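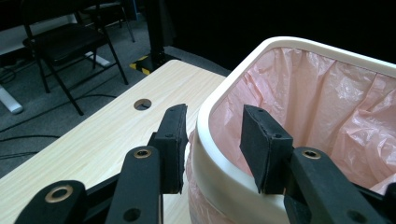 Search this blog Search

My sister Jeanine asked me again on Thursday when she can finally buy a robot for the house. I told her to wait. I read about this subject most evenings, and my answer is still the same as it was last October.

Vacuuming is solved, more or less. Changing a trash bag is another matter. A thin plastic liner has no fixed shape. It folds over itself, it sticks to the fingers, and the edge you need is hidden in the creases. Two flat fingertips can hold it, but to open a new bag you must rub the layers apart, and I do this by feeling, without looking. Then the bag has to go over the rim all the way round, or it slides down with the first banana peel.

At Nimach, where I worked for 11 years, we had an arm that packed 380 boxes in one shift. It was very good with boxes. One day a soft pouch came down the line and it stood there until somebody pushed the button. I think the home is full of soft pouches.

Jeanine says that she would pay 429 euros for a machine that only does the trash. I would pay 35. It takes me one minute, and the walk to the container outside is good for my knee.

Next time I want to write about folding towels, where I am a bit more hopeful.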